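Skanus-Plug: learned approach to power outlets

Version 2, released Saturday, February 15, 2020

Contents

Joint positions, gripper opening and camera video for a single arm working with plugs and power strips on a tabletop. The release has 3,602 episodes. Of these, 300 are held out for testing and should not be used for training or tuning.

Method

We trained one policy, Kinora, in two stages. The first stage copies the operator's motion up to the point where the gripper is close to the plug. The second stage takes over from there and makes small corrections from joint currents and the video. Splitting the task this way helped most on strips placed at an angle to the arm. It made little difference on strips set square to the table.

The baseline, Murakami, is a single network trained on the same episodes with no split. Both configs are in the configs folder.

File layout

episodes/ one folder per episode, named by number
splits/ train.txt and test.txt
configs/ kinora.yaml and murakami.yaml

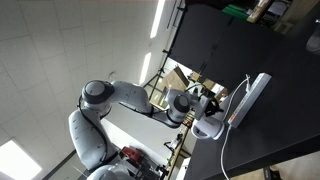

Known problems

In 667 episodes the joint log starts a little before the video. Use the offset field in meta.json to line them up - the loader in Prustura does this by default. Cord position is not labeled. Gripper opening is given as a fraction of full travel, with 0 as closed.

License

Free for research use. See LICENSE for terms.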